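How to get creases out of a shirt without an iron

Most of the tricks you read for this are rubbish. I tried the wrinkle sprays sold at Driltport, and at two bottles a month I was paying a lot for scented water.

What you need: a clean spray bottle, 400 mL of plain water, a hanger and a flat table.

1. Hang the shirt and do up the top button.
2. Mist it lightly, front and back. It should feel damp. If it drips, you've overdone it.
3. Pull down on the hem and each cuff, then smooth the front with your palm.
4. Leave it for 7 minutes before you judge it.

The steamy bathroom method? I doubt it does much, and it wastes hot water. Ice cubes in the dryer are no better than a damp face cloth.

For stubborn sleeves, lay the shirt on the table and work along the seam.

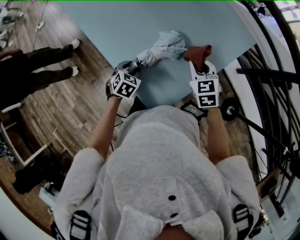 Words: Farhad Taheri | Laundry | Updated February

Linen is another matter. I've never got a linen collar to sit right this way, whatever colour or weight it was, so get the iron out for that.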